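Ticket: Fototance gallery uploads stall at the same file, every batch
Status: Open (reopened twice)
Product: Fototance desktop uploader
Opened by: Leonie Mühlbauer

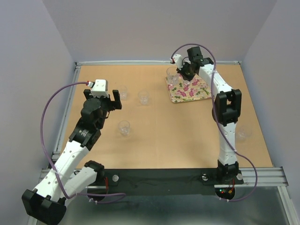
Original report

Batch uploads of more than 200 photos stop at file 148. The progress bar keeps moving for a minute or so, then the uploader says "Complete" and closes the window. The gallery shows 147 photos. No error, no retry, nothing in the tray.

I have 3,530 photos to move before the old Putier account closes at the end of August, so I'd like this fixed and not just acknowledged.

What I expected: all the files, or a message saying which ones failed.
What I got: the word "Complete."

Support reply 1

Hi Leonie, thanks for reaching out. This is usually caused by an unstable connection. Please restart your router, sign out of the uploader, sign back in and try again. Marking this as solved for now.

Leonie, 9:40 am

Reopening. I restarted the router. I also plugged in with a cable, which I'd suggest asking about before blaming the Wi-Fi. Stopped at 148. An unstable connection that gives out on the same file three times in a row is a pretty stable one.

Support reply 2

Thank you for the details. File 148 may be damaged. Please remove it from the folder and try the batch again. If the upload goes through, the file was the cause.

Leonie, 11:15 am

Removed it. The batch stopped at 148 again, which is now a different photo. I then uploaded the "damaged" one by itself and it went through in two seconds and opens fine in the gallery.

Other things I tried so you don't have to ask:
Renamed everything with short names, no spaces or accents. Same.
Sorted the folder by date so the order changed. Same.
Turned off "Keep original size." Same, only faster.
Cleared the uploader cache from the settings page. Same, and it forgot my folder list.

Batches of 100 work. I've done four of them. I don't consider that a fix.

Support reply 3

We're glad to hear smaller batches are working for you! Our team recommends batches of 100 for best performance. Marking this as solved.

Leonie, 2:05 pm

Reopening again. Your own help page says the limit is 1,000 files per batch. Either the page is wrong or the uploader is. Where does "best performance" come from? I can't find that recommendation anywhere, and I did look.

Comment from another user (Ratanaporn)

Same problem here with a smaller library. Mine stops at 148 on the laptop but not on my old desktop, which still has the previous version of the uploader. Both on the same account and the same network. I never let the desktop update, mostly out of laziness.

Leonie, 4:30 pm

That's more useful than anything so far, thank you. I had the old installer in my downloads folder, so I went back to it and ran a batch of 200. All 200 arrived. I'm not ready to call it proven on one run – I also rebooted in between – but I know where I'd start looking.

I did see the post on the Trusbridge forum saying you fix this by turning off the virus scanner. I tried that on the new version before rolling back. It made no difference, and I turned it right back on.

Support reply 4

Thank you both. I've passed this to the uploader team with your notes. Could you send the log file from the new version? Help > Save Log.

Leonie, 5:10 pm

Attached. The log also says "Complete," for what it's worth, but there is a line right before that reading "session token refresh skipped." It's in all three failed runs and missing from the good one. I don't know what it means and I'd rather not guess.

Please leave this open until somebody on your end has run a big batch on the new version and compared the number in the gallery with the number in the folder. The word on the progress bar doesn't count.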